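The White Desk Problem
By Elsa Mäkelä

Office lighting is still specified mostly by the amount of light that lands on the work surface. What the surface sends back gets less attention. A black desk absorbs nearly all of it. A white one returns most of it, and the person sitting there receives it from below, at an angle where eyebrows and eyelids offer little protection.

Stovum, a furniture maker that supplies rental offices, began logging complaints by finish last September. Of 289 tickets that mentioned eye strain or headaches, 40 came from buildings with gray or wood-toned tops. The rest came from white ones. Santeri Partanen, who runs the company's test room, warns against reading too much into the split. White tops outsell the others, and buildings that choose them also tend to choose brighter ceilings.

Two properties matter here, and they are often confused. Reflectance is the share of incoming light a surface returns. Gloss describes how that light is distributed. A low-gloss finish scatters it widely, so the outline of a lamp is blurred, but the total is hardly reduced. Viewed at a shallow angle, even a matte top can show a pale patch on the side nearest the light.

Partanen's standard test is plain. A lamp is fixed over the sample, a meter is moved in 10-degree steps, and the readings are repeated after the panel is turned. Older samples are harder to rate. Cleaning polishes the middle of a desk faster than its edges — a panel that passed when new can fail along the strip where forearms rest.

Sointu Saarinen, a lighting planner at Eichhorn, prefers to leave the furniture alone. Her first step is to move the desk so that its long side runs parallel to the window. Her second is to dim the row of lamps directly in front of the user by 20 percent and measure again. Replacement tops come last, and she asks for a light gray when the budget allows.

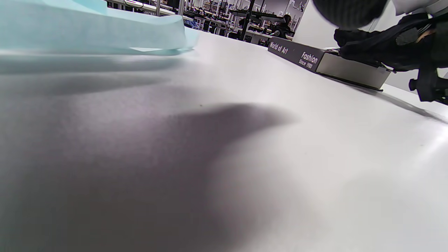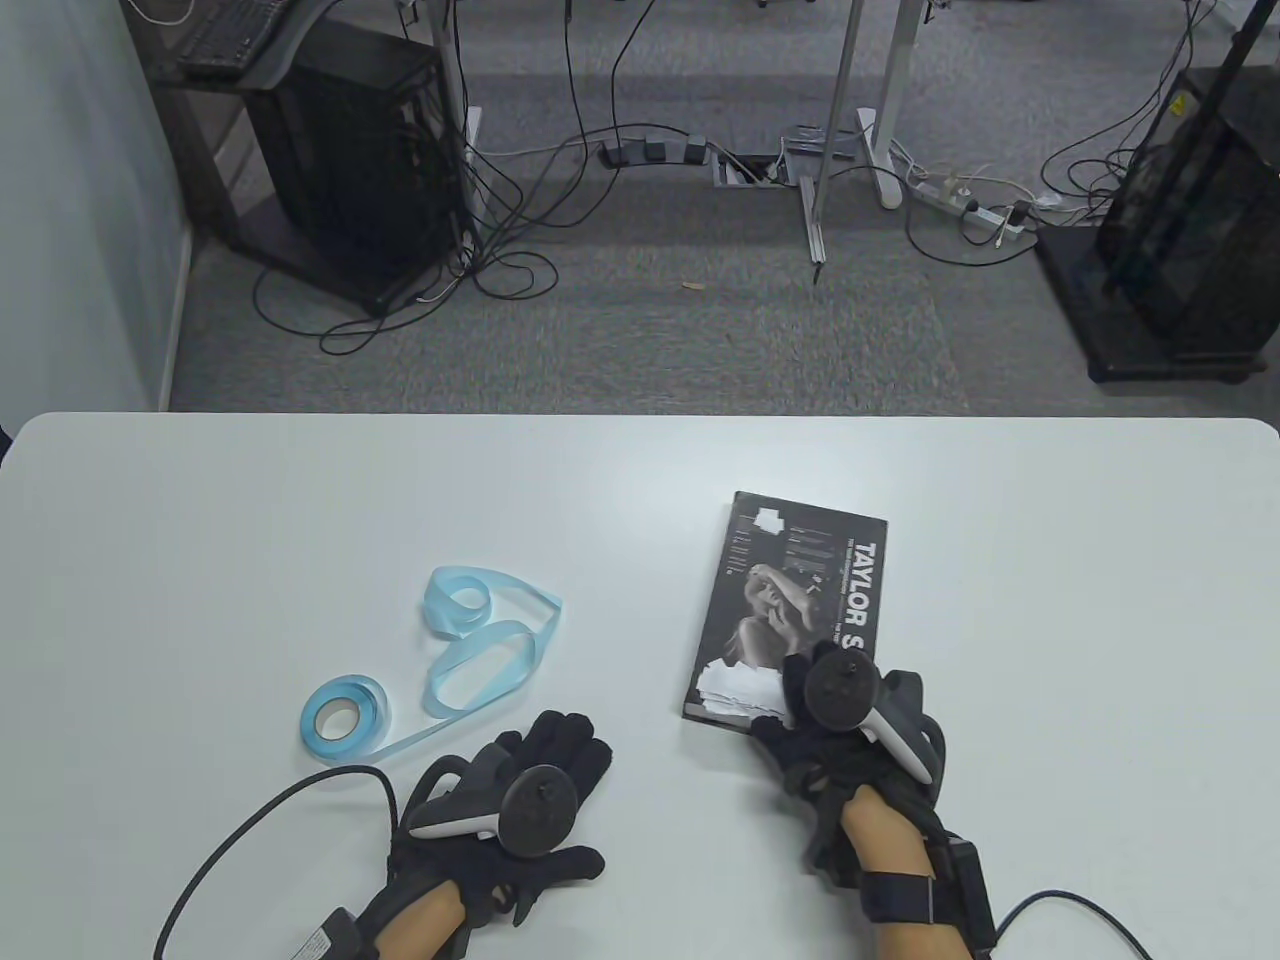
White tabletops in an office. First picture: a matte surface at a low angle, with glare at lower right. Second picture: a table in use, gray carpet behind.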